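October – bench notes, old tower teardown (Tremel parts pile)
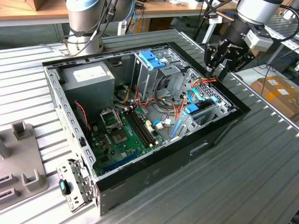 Tower 37 on its side, panel off, CPU socket open.

Started 1:15, Idalina on the other bench. Tag 1332 in the Grerkden sheet but the sheet says "no board", so sheet is wrong again. Fixed it.

Socket: lid up, want a look at the contacts under the magnifier before anything goes in. Don't touch w/ fingers (Kristaps). No CPU until that's done.

Memory – four slots, latches look ok by eye. Try one stick first, slot nearest the socket, then move along. Kenon sticks are in the drawer under the scale, NOT the ones in the blue tray, those are rejects.

PSU stays in for now. Label is on top so can read it without pulling. Load test before it goes near a good board, 9 min on the dummy load like the others.

Wiring is a mess accross the middle. Orange/yellow/red/black all in one knot toward the drive bays. Tie back before refitting the panel. Thin red-black twisted pair by the chassis wall – where does it go?? trace it.

Blue rails on the optical cage, keep them, Baptista wants spares for theirs. Same for the blue carriers in the hard drive cage. SATA cable: swap, don't bother testing.

To do
– contacts under magnifier
– PSU load test
– trace red/black pair
– ask Idalina re coin cells, we're out agian

Stopped 4:40.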